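Setting up the Vomo gripper kit for bag handles
28 Mar 2021

The Vomo kit from Plemley comes with two fingers, soft pads, a wrist camera and the Gata software. I use it since August, and the task my customers ask for most is lifting a paper bag by its handle. These are the steps I follow.

1. Fit the pads and tighten the screws by hand only.

2. Open Gata, choose "Soft item" and set the closing force to 128. The default is too strong for thin rope.

3. Move the arm until one strand of the handle is between the pads. Keep 5 mm free above the paper - the bag must not be pushed.

4. Close slowly and stop there before you lift.

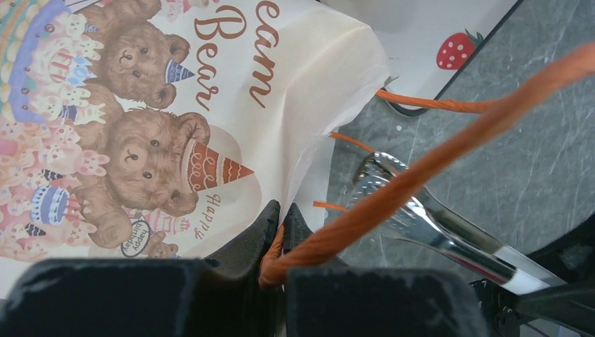 Karimi wrote to me that the force of 128 was too low for flat ribbon handles and that the ribbon slipped out at every second try, so for ribbon please begin higher and go down in small steps.

With twisted rope, like the orange one on my gift bag, the pads hold well on a single strand.

5. Lift two centimetres, wait, then lift fully. Save the position under a clear name.

Change the pads after around 3,000 grips. Spare ones are sold in pairs on the Plemley page.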